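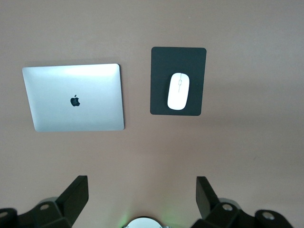 A laptop and mouse at the Garkmont offices.

Philomena Kinsella has read the Ledance trackway paper twice and remains unpersuaded. The paper argues that a slab of 14 small footprints records a parent walking with its young. Kinsella, who has worked on fossil tracks at Mamimcombe since her doctorate, thinks it records some feet.

"You have two sizes of print going the same way," she told me. "It was a shoreline. Everything goes the same way on a shoreline."

I put to her the point made by Salvador Nogueira, one of the authors, that the spacing between the large and small prints stays even across the slab. She was polite about it. "Even over what, two metres? Salvador is a careful man and his measurements are good. I'd use them myself. But how long was it between the first animal and the second? It could be a minute or an afternoon, and the mud won't say."

Her own survey took in 554 prints from the Lazarević quarry. She went in hoping to find herds and came out with what she calls "a very thick spreadsheet". If you pick any 100 of those prints, she says, you can find a family in them by teatime.

So would anything convince her? She took a while over that. Small prints that swerve whenever the large ones swerve, she said, and more than once, on a surface that was exposed only briefly. The Ledance slab has no turns in it at all.

Nogueira's team plans to uncover more of the bed in December. Kinsella has asked to see the casts, and he has agreed to send them. "I'll look," she said. "I may still grumble."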